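Llevo desde junio diciendo que iba a ordenar las cosas de casa y por fin me he puesto – más vale tarde... Empecé por los recipientes, que tengo demasiados. El redondo grande, el de paredes color miel, me encanta para guardar piezas planas: metes un disco beige en el fondo y todavía sobra sitio.
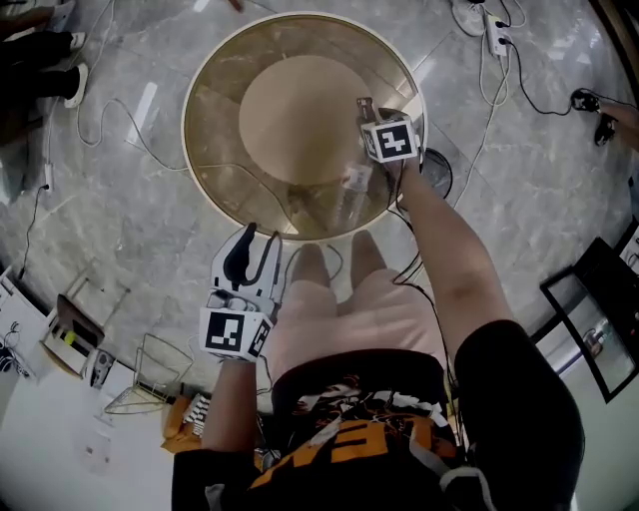
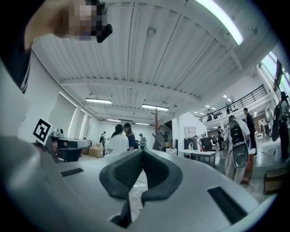 De momento sigo la regla de los 4 montones: usar, guardar, regalar y ya veremos. El último crece solo, claro. En Zutari vi unas cajas con tapa monísimas, pero me he prometido no comprar nada hasta vaciar 7 baldas. ¡Llevo dos! Mañana toca el armario del pasillo.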